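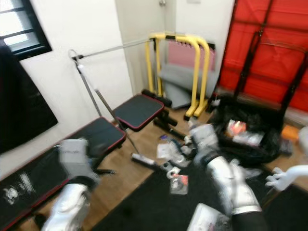
Jarnivum spent most of this reporting period on tidy-up work in the home gym, and five working days of it were lost to a fault in the grippers. The fault was worn finger padding, which let objects slip and in one case caused a safety stop. The room was chosen because it is harder than the kitchen and office we reported on last time. Small hardware and wrappers lie on the floor between the weight bench and a heap of black plastic bags, and both arms have to work low over the floor and close to the bench at the same time. The objects are awkward in different ways. Plastic film folds under the fingers, metal brackets are thin and lie flat, and the bags change shape as soon as they are touched. The rest of this report covers what failed, what we did about it and what it means for the schedule.

What happened

In December the robot began losing objects shortly after lifting them. The first few were plastic wrap and we put them down to the material. The Tonimum controller retried each one and usually succeeded on the second attempt, so the sessions continued. That was the wrong call on our side. The retries were logged but nobody was assigned to read the retry log daily, and the rising count was missed.

The safety stop came during an afternoon session. The robot had picked up a metal bracket and was carrying it across the bench when the bracket rotated in the fingers and fell. It struck the bench and landed outside the marked work area, near the operator's feet. The operator pressed the stop. There was no injury and no damage to the room. Work was suspended the same afternoon and the incident was reported to the Kazlauskienė Fund by email before close of business.

Cause

The foam on the fingers had torn along the edges that meet when the gripper closes. Once the foam is torn, the contact area is smaller and uneven, and a flat object can pivot on whatever part is still holding. Grip force read normal on the motor side throughout, so the controller had no reason to stop.
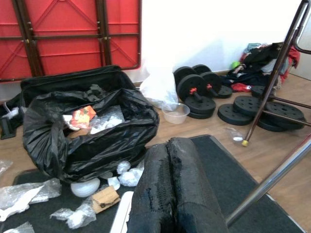
Gripper above the floor mat, showing torn foam on the inner edges of both fingers.

Our maintenance plan called for new pads at 2,000 grasps. When work was suspended, the counter for the affected gripper stood at 2,545. The counter is kept by Tonimum, but the reminder was tied to calendar weeks from the earlier, slower phase and had not been changed when the session length went up. We also now think the limit itself was too generous for this room. It was set using boxes and soft goods, and metal edges cut the foam faster.

Roltel, who supply the grippers, examined one set of used pads. Their view is that the foam grade is suitable but that the adhesive backing lets the edge lift, and the lifted edge then catches and tears. They have offered a version with the foam wrapped around the fingertip and fixed at the back. We have not tested it yet.

Actions taken

Pads on both grippers were replaced before work restarted. The replacement reminder now runs from the grasp counter. Pads are also inspected by eye at the start of each session and the result is entered in the session sheet.

A second lost grasp on the same object now pauses the robot until the operator clears it. This slows the work, particularly with film and bags, but we intend to keep it until the new pads have been tested.

Metal parts are no longer carried over the bench. The arm goes around it at low height. The operator position has been moved back and the marked area on the floor enlarged.

Effect on the program

The five days have not been recovered. The gym sessions will finish later than planned, and we propose to take the time from the second round of kitchen work, where we already have enough material for the first evaluation. The end date of the project is unchanged.

Cost is limited to replacement pads and operator time, both within the existing equipment and staff lines. We are not asking for additional funds.

Open items

Wrapped pads from Roltel: waiting for delivery, then a bench test with metal parts before any use in the gym.

Replacement limit: to be reset when the bench test gives us wear figures. Until then pads are changed at the first visible tear.

Slip detection: Tonimum can compare finger position before and after a lift, which should show an object turning in the grip. The feature is switched off in our version and needs tuning. We expect to report on it next period.

Written incident procedure: revised draft is with the fund for comment.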